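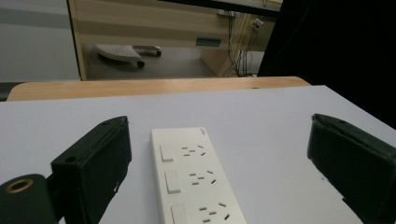
O trabalho é sobre consumo em standby nas salas de estudo de Brarside. Medimos em julho, 18 noites seguidas. Muita coisa fica ligada sem ninguem usar — carregadores, monitores. Uma régua branca com interruptor ao lado de cada tomada já permite cortar só o que não faz falta.

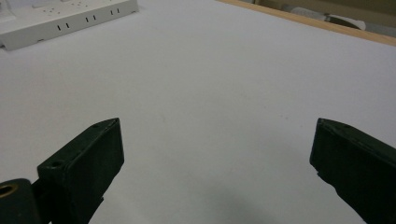
Total medido: 69 kWh. Mais do que o Gunārs tinha previsto.

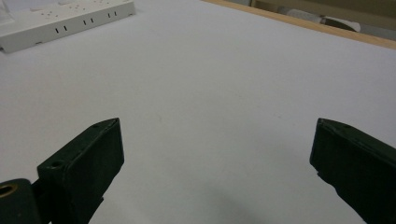

Falta repetir no inverno. Tabela no anexo 3, revisão da Ieva pendnte.
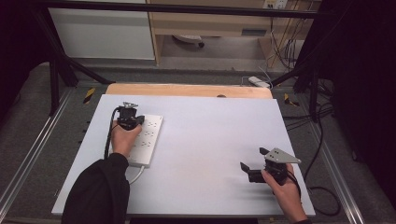

Fig. 4 — Régua branca sobre a mesa.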